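Bilden Handheld Gripper: Collection Guide
Section 6. Recording two-handed garment folding
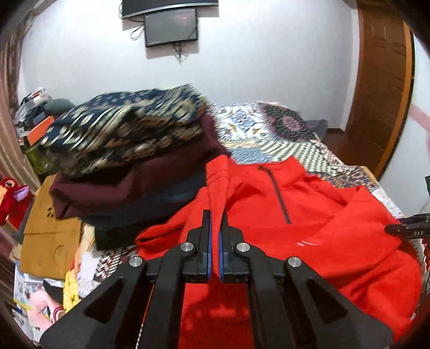 This section covers the recording of folding demonstrations with a pair of hand-held grippers. It assumes that both grippers have been assembled and calibrated as set out in Section 3, and that the operator has already completed the single-hand exercises. The recordings are used to train the Liao folding policy, which takes wrist camera images and finger opening as input and gives a short sequence of gripper movements as output.

6.1 Before you start

Choose a flat surface large enough for the garment to be spread out in full. A bed or a wide table is suitable. Patterned covers are allowed, and so is ordinary household clutter behind the work area. Earlier versions of this guide asked for a plain backdrop. That rule was dropped in February after policies trained on plain backdrops lost track of collars and hems in furnished rooms.

Finished garments may stay in a stack beside the work area. Leave enough room on the open side for both grippers to turn without touching the stack.

Note: Shiny or synthetic fabrics can show small glare patches under a ceiling light. These do not make a recording invalid. Move the light only if the glare hides a feature the operator has to grasp, such as a zip pull or the edge of a cuff.

6.2 Checking the grippers

1. Switch on both grippers and wait for the Grenell logger to list them as left and right. If they are listed the wrong way round, swap them in the logger. Do not swap the grippers between hands.

2. Close each gripper fully, then open it fully. Repeat three times. The opening value in the logger must return to zero at each closure.

3. Check that the finger pads are clean and seated. Lint on the pads reduces grip on fleece and wool and should be removed with a dry cloth.

4. Look at the live view from each wrist camera. Both fingertips must be visible when closed. Dark corners are normal with the wide lens and are masked out during processing.

Caution: Keep your own fingers away from the joints while closing the gripper. The pivots can pinch skin and catch loose sleeves or jewellery.

6.3 Recording one garment

1. Lay the garment face up with the neck pointing away from you. Sleeves may lie as they fall. Do not smooth the fabric by hand once recording has begun.

2. Hold both grippers above the garment with the fingers pointing down, and keep them still.

3. Start the recording. Wait for the tone before moving.

4. Grasp the first sleeve near the cuff and lay it across the body. Do the same with the second sleeve, using the other gripper.

5. Grasp both corners of the lower hem, one with each gripper, and bring the hem up towards the collar. Lift far enough to clear the zip, if there is one.

6. Smooth the folded garment with closed fingers. Transfer it to the stack using both grippers.

7. Return to the starting position and stop the recording.

A recording must not run longer than 90 seconds. If a grasp slips, try again within the same recording. Recovered slips are useful to the policy and should be kept. If the garment falls to the floor, stop and mark the recording as failed.

Note: A bare hand may be in view before the tone. After the tone, a hand touching the garment makes the recording invalid for training.

6.4 Varying the demonstrations

Record each garment three times, changing its position and angle between recordings. For thick pullovers, vary the state of the collar as well: upright in one recording, flattened in another. In the Bestier trials, policies trained without this variation folded thin shirts correctly but tended to grasp a raised collar in place of the shoulder seam.

Keep movements steady. Fast movements blur the wrist images and weaken position tracking, most of all when one gripper passes close in front of the other camera.

6.5 Reviewing and uploading

1. Open each recording in the logger and play both views side by side.

2. Confirm that the two views stay in step. The closing of the fingers on the hem is a convenient point to compare.

3. Enter the garment type and the fabric, and mark whether any grasp was repeated.

4. Upload the session. Leave the local copy in place until the logger shows it as accepted.

Sessions rejected for tracking loss should be reported with the session log attached. Calibration queries go to Birsen Oral.

Section revised Thursday, August 29, 2019.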